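Can a club still register a player who signed on Monday after the window closed?

Asked in Football / Transfers and registration
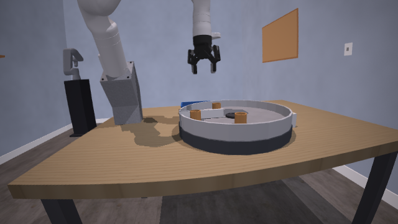

Question

Hello everyone. I follow Prerkisside and I am confused about our new left back from Girkanix. The club announced him on Monday evening, but the window closed at 5 pm. He has 53 league games for his old team. Is he allowed to play this season, or must we wait until the next window? Please excuse my English.

2 answers

Answer 1 (3 votes)

It depends on when the papers were sent. The announcement on the club site has no legal meaning, it is only news. If both clubs sent the forms before 5 pm, the league can finish its check later and he can play. In my country we had the same case with Clalent, who showed their striker 2 days after the deadline, and he played the next weekend. You should look at the registered squad list of your league. If his name is there, he is eligible. Please note that cup competitions can have a separate list with an earlier date.

Answer 2 (0 votes)

Free agents can sign any time I think. But he was under contract so maybe no. Anyway we needed a goalkeeper more than a left back, 1,046 people came to the last home game and all of them saw it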